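How Sheet Steel Gets Its Finish

Most shop steel leaves the mill in one of two states. Hot-rolled stock carries a dark scale that must be pickled off before paint. Cold-rolled stock is smoother and holds a tighter thickness, but it rusts within days if the oil film is wiped away.

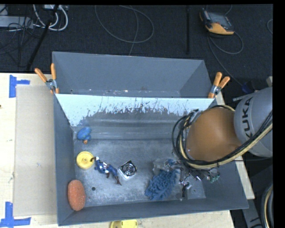 Hülya Kurtuluş
Materials Editor

Scratches on bare gray metal are mostly cosmetic. On zinc-coated sheet they matter more, and depth decides how much. Omerović, a job shop in Bistilside, sands test panels at 80 grit, then 200, and leaves them outdoors until April. Of 294 panels in the last batch, 40 showed red rust at the cut edge first.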